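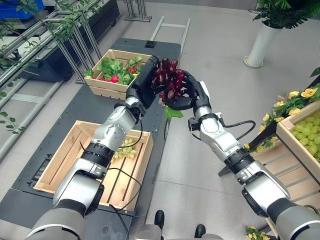

Selura 3 review: grasp planning for people who'd like to go home at five

I've been running Selura on our two-arm setup since May, and I keep getting asked whether it's worth switching, so let me get it all down in one place. Short version: yes, mostly, with one big grumble about the scheduler.

For anyone new to it, Selura sits between your camera feed and your arm controller. You give it a target, it works out where the fingers should go and how both arms get there without knocking elbows. I came from Stevow, which made me write every two-hand hold as two separate holds and then pray. In Selura a two-hand hold is one thing with one config block, and oh boy, did that clean up my code!

Install was painless. The preview window is lovely too — you can drag a contact point around and watch the plan redraw while you do it.

Thin stuff

I expected leaves to be a mess, and for the first week they were. The default planner wants a nice fat object and treats anything flat as noise. Then I found the thin-object mode (buried under Advanced, why?) and dropped the minimum cluster size from 800 points to 300. After that it started offering me proper pinches near the stem end. Geetha Naidu wrote a little preset for this and it's in the shared folder, go grab it.

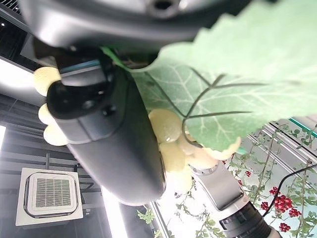 Grapes, and the grumble

Bunches are where I've spent most of my time. Glossy fruit throws highlights all over, and the wrist camera gets so close that half the view is gripper. Selura lets you mask out your own fingers using the joint angles, and that one feature sold me. You can also tell it to treat a bunch as one lump with a soft edge, so it stops trying to pick a favorite grape.

Now the grumble. Replanning during contact stalls. I logged some 3,000 plans and 54 of them just hung until the watchdog kicked in. Turning off the contact replan gets rid of it, but then why am I paying for it? 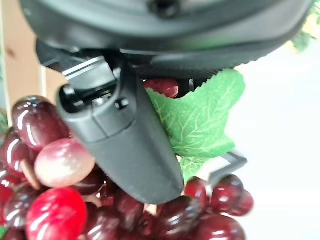

Muthoni Okoth: We had the same hang on our rig. Pin the scheduler to its own core and set the replan timeout by hand, the default is way too long. Haven't seen it come back. Agree on the finger mask, though it drifts if your joint offsets are even a little stale.

Oh, nice, I'll try the core thing tonight and update the review if it helps. Four stars for now.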